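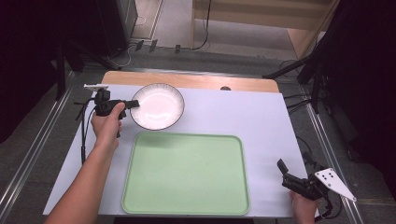 Yolanda Alcantara asked after the last round whether the break room outlets count toward the electrical section. They do. Check them with the rest.

Nustness Hall, monthly fire and electrical checklist

Last updated: September

1. Exit doors open fully from inside without a key. OK. The rear door sticks at the bottom and needs planing.
2. Exit signs lit on both power and battery. OK, except the one by the stairs, which went dim on battery. New battery ordered from Prokeck.
3. Extinguishers: pin in, seal unbroken, needle in the green. OK. Tag on unit 321 is hard to read. Replace the tag.
4. Outlets and cover plates. One cracked cover in the hallway. Not hot to the touch.
5. Extension cords. None allowed as permanent wiring. Found 2 in the office. Removed.
6. Space heaters. Keep 3 feet clear on all sides and plug straight into the wall.
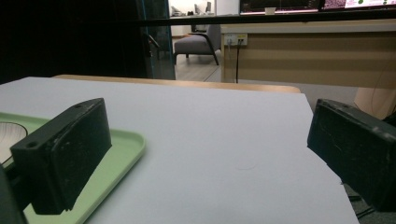

Yolanda Alcantara wants item 6 changed so that heaters are unplugged at closing as well as switched off, and the change goes in with the next printing.

7. Electrical panel. Door closes, breakers labeled. Boxes of paper were stacked in front again. Moved to storage.
8. Smoke alarms. Test button pressed on each. OK. The alarm in the coat room chirps. Change the battery before Sunday.
9. Posted occupancy: 200. Sign is up at the main door.

Open items: 1, 2, 3, 4, 8.

Related
Mahmoud Annex checklist
Plultent alarm panel: reset steps
Kitchen hood cleaning log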